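To: bemham-floor list
Subject: Re: Friday wipe-down, and the matter of the cloths
Date: 29 Jun 2018

Two from the room, before I get to Yevhen's points. 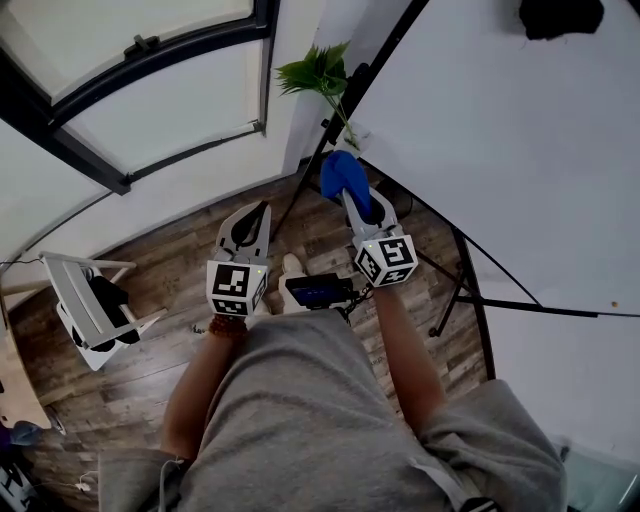
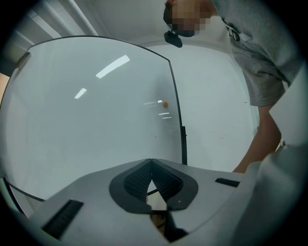
**Susberg Facilities Group - Bemham office, second floor**

Yevhen Didenko wrote:

> The clear panel still has streaks when the lights are on. Also, who moved the chair to the window, and are we out of blue cloths? I ordered 33 in June.

Streaks first. I went over the panel with Dusalik and a dry cloth, then went over it again with plain water, and liked the water better. Dusalik costs more and smells like a pear that went to law school. The long white stripe near the top is the overhead light, so please stop scrubbing it.

The chair is by the window and I'd like it to stay there. Bags go on the chair, the floor gets mopped, and the plant gets some company.

Cloths: the blue one is for the panel and the white table only. Floors get the old gray mop from the Zeng cupboard. If you use a blue one on the planks, wash it yourself and don't put it back folded like nothing happened.

I can reorder, but the supplier's minimum is now 157 and we have one drawer. Anyone with a second drawer, write to me off list.

Cables by the black table legs are next week - I'm not starting that on a Friday.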